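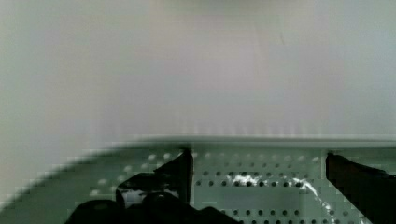 Grulano Chores: wrist-view manipulation episodes

Version 3, released 15 August 2019
Maintainers: Ruoxi Meng, Jacinto Figueroa
Contact for access: Nga Hầu

Summary
Grulano Chores holds 3099 teleoperated episodes of small household and shop-floor jobs: wiping, sorting, hanging tools, clearing racks, putting parts back in bins. It was collected to measure how much of this work a two-finger gripper can do without a person at the controls. At present the answer is a limited share of it.

Contents
Each episode folder contains the wrist video, joint positions, gripper opening and a short task label typed by the operator. Labels are in English. Spelling was corrected in this version; wording was not.

Collection
Hortensia Huenchumán and Mingxuan Xie operated the arm at the Escombe workshop. Operators could stop an episode at any time. Stopped episodes are kept and marked "aborted".

Baseline
The Clever policy was trained on the full training split and tested on 70 held-out tasks, with 5 attempts per task. A task counts as solved only if every attempt succeeds. Placing rigid objects on open shelves gave the best results. Thin or flexible items, and anything lying against a perforated surface, gave the worst. Most failures occurred at first contact.

Known issues
Motion blur is common when the wrist turns, and it can affect one side of an image while the other stays fairly sharp. Rows of holes smear into pale streaks. Glare can look like a strip of white material, and the annotators did not always agree on which it was; such cases are labeled "uncertain". The fingers hide part of the work surface. There is no depth channel and no second view.

Not suitable for
Estimating cycle times. Operators worked slowly and paused often.

Changes
Version 3 removes duplicate episodes and fixes the gripper opening values, which were inverted in version 2. Force readings from the Xie wrist sensor are planned for October.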